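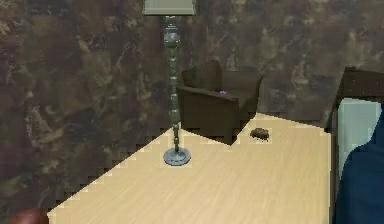
Pre-session checklist: remote demonstration, bedroom scene
Project Flerkwood, simulator room, Bromgate
Filled in by Oskari Saarela, August

1. Scene loads completely
OK. Lamp, armchair and bed are in their places. Wall texture is coarse but it was accepted in the last review.

2. Loose objects
OK with comment. One small purple object on the seat of the armchair, and one dark brown lump on the open wood. I do not find the lump in the object list. Please Kettunen, confirm the name before we label any demonstration with it.

3. Tall objects near the path
Comment. The lamp is slender and it stands in the open. Operator must go wide on the first pass. A collision with the lamp means the demonstration is discarded, also when the lamp stays up.

4. Hand controller
OK. Dead-man switch tested 3 times, left and right hand. Trigger on the left one is a little stiff - still inside the limit.

5. Delay between hand and simulated arm
OK. Measured 39 ms. Stop the session if it goes over 60.

6. Bed area
Not OK, see comment.

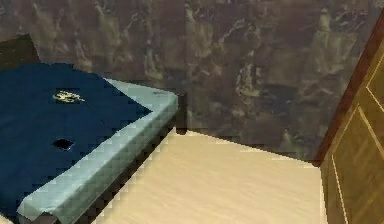 The navy cover has a small dark spot, below the gold emblem. It looks like a hole, but I can not say if it is in the texture or in the mesh. If it is in the mesh, the fingers can catch there when the operator teaches the placing task. Until Stumlow has answered, no placing on the bed. Driving between the bed and the door is allowed.

7. Recording
OK. Space on disk for roughly 1,040 demonstrations. File counter starts from 19, the earlier ones are from training of operators and must not be mixed in.

8. Operator
Rested, has read the stop rules, chair and headset adjusted. Break after every 20 minutes.

Result: session may start with limits (points 3 and 6). Point 2 to be closed before labeling.

Signed: O. Saarela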